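Tonholm Hand-Held Parallel Gripper, Block Fingers

Back to Grippers and Hand Tools

Item no. 451
In stock, ships from our own shelves
Works with: Varnlow wrist mount, Finotov controller (cable sold separately)

I've had the Tonholm on my bench since December, next to the Huttunen we've carried for years, and I finally feel like I know it well enough to write a proper page for it. If you've ordered from us before you know how I do this: I use the thing on ordinary kitchen stuff until I have opinions, and then I type up the opinions.

So what is it? Two flat-faced fingers that close toward each other, a trigger handle, and a camera looking down past the fingertips. You hold it, you squeeze, you record what you did. Same basic idea as the Huttunen, but the two feel really different in the hand.

What I like

The fingers stay square. I squeezed this thing a lot (2,977 cycles on the counter when I last looked, and yes, I was eating lunch for some of those) and the faces still meet flat along the whole length. The Huttunen starts to toe in a little at the tips if you're rough with it, and I am rough with it.

The trigger is light. After 14 minutes of nonstop picking with the Huttunen my thumb lets me know about it. With the Tonholm I just kept going and forgot to stop for coffee!

Swapping fingers is easy. Two screws each side, one small hex key, done. I can do the pair in the time it takes the Finotov to boot – which isn't quick, but still.

What I don't like

The cable leaves the handle on the left. I'm right-handed so it's fine for me, but my left-handed customers are going to grumble, and they'll be right.

Also, the fingers are fat. On a crowded table you notice. Getting one of them down between two spice jars takes some wiggling, and the slimmer Huttunen wins there every time. I asked Tonholm if a narrow set is coming and got a very polite maybe.

Jars, cups and slippery stuff

Round glass is my favorite test, mostly for selfish reasons (I cook, so the jars are there anyway). Come in low, get the fingers on either side of the widest part, close slowly. If you grab up near the shoulder the jar wants to tilt. I'd add the stick-on rubber pads for glass. They're cheap and you'll want them by the second day.

For two-handed work you'll need a pair, one for each hand. Opening lids that way takes practice. Start with the gripper that holds the jar and get that one steady before you bring the other one in. I did it backward for a whole morning and chased a jar all over the table. 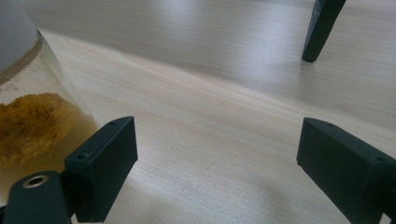
Review and bench photo: Bethel Assefa

Look at how much room the fingers leave when they're spread. There's a wide gap of bare wood between them, and the left one is right in front of the jar with the yellow powder. The far finger up at the top right is the same dark style, so you get some sense of how they look from across the table too.

The camera view is why I'd pick this over the Huttunen for recording. Both fingers stay in the picture, low down, and you can still see what's on the table past them. Pale wood with daylight on it can get pretty bright, so if you're working near a window, lock the exposure in the Finotov menu before you start. Auto drifts.

Good to know before you order

Weight without cable: 451 is the item number, people keep asking, it is not the grams! I'll post a real weight when I've borrowed a decent scale.

Spare screws: 27 in the bag. You'll lose a few.

The Varnlow mount fits without an adapter, but tighten it by hand first and check that the fingers still open all the way.

Pads, hex keys and replacement fingers are on the accessories page. If you're stuck between this and the Huttunen, write and tell me what you're picking up and I'll tell you which one I'd buy.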